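Print
E-mail

About us

Hello! I'm Asger Østergaard and I started Kavlow with a borrowed desk and far too many cables. We gather examples for robots to learn from, mostly arms picking up small boxes and putting them somewhere sensible. Each job gets 90 runs in simulation before we touch real hardware, and I still do plenty of them myself (I like it!). Our biggest set so far, Nestier, has 1536 runs in it.

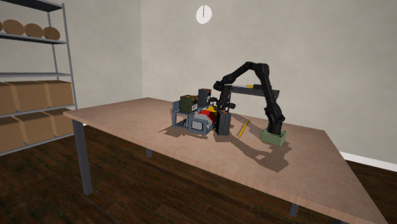 Valtley, May

Small boxes round a rack, with the gripper just above. Fancy a go? Drop in and we'll find you a seat.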